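Äpfel richtig lagern und in den Korb sortieren

Zuletzt aktualisiert: Januar

Äpfel halten sich in der Küche deutlich länger, wenn sie luftig liegen und vorher kurz durchgesehen werden. Der Aufwand ist klein. Gebraucht werden ein flacher Korb mit durchbrochenen Seiten, ein trockenes Tuch und eine freie Ecke auf dem Tisch.

1. Korb vorbereiten
Den Korb mit lauwarmem Wasser ausspülen und gut trocknen lassen. Bei Kunststoffkörben sitzt alter Schmutz gern in den Löchern, dort hilft eine weiche Bürste.

2. Äpfel durchsehen
Jeden Apfel einmal in der Hand drehen und auch Stiel und Blüte anschauen. Früchte mit weichen Stellen kommen nicht in den Korb - sie werden gleich gegessen oder zu Mus gekocht. Äpfel erst vor dem Essen waschen, vorher nur trocken abreiben.

3. Einlegen
Die Äpfel einzeln einlegen und nicht fallen lassen. Druckstellen sieht man oft erst Tage später. Feste, noch grünliche Sorten kommen nach unten, reifere nach oben. Mehr als zwei Lagen sollten es nicht werden.

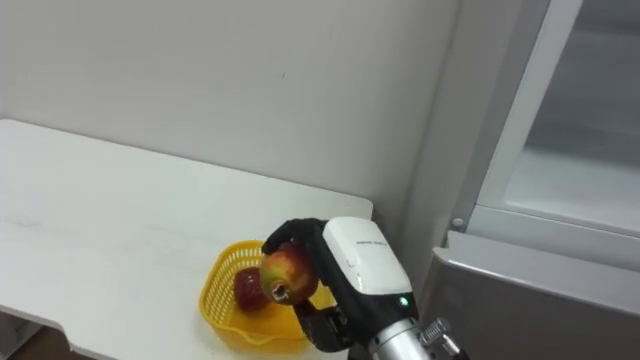 Rot-grüner Apfel über dem gelben Korb, ein dunkelroter liegt schon darin.

4. Standort
Kühl und nicht in der Sonne. Bananen und Kiwis gehören in eine andere Schale, denn Äpfel geben Ethylen ab und lassen anderes Obst schneller reifen. Bei uns steht der Korb nur für den Wochenbedarf auf dem Tisch, der Rest bleibt bei 4 Grad im Keller.

Einmal pro Woche nachsehen und angefaulte Früchte herausnehmen.

Text: Nathalie Gagnon

Kategorie: Küche & Vorrat

Ähnliche Beiträge
Apfelmus ohne Zucker einkochen
Kartoffeln dunkel lagern
Obstkörbe aus Kunststoff reinigen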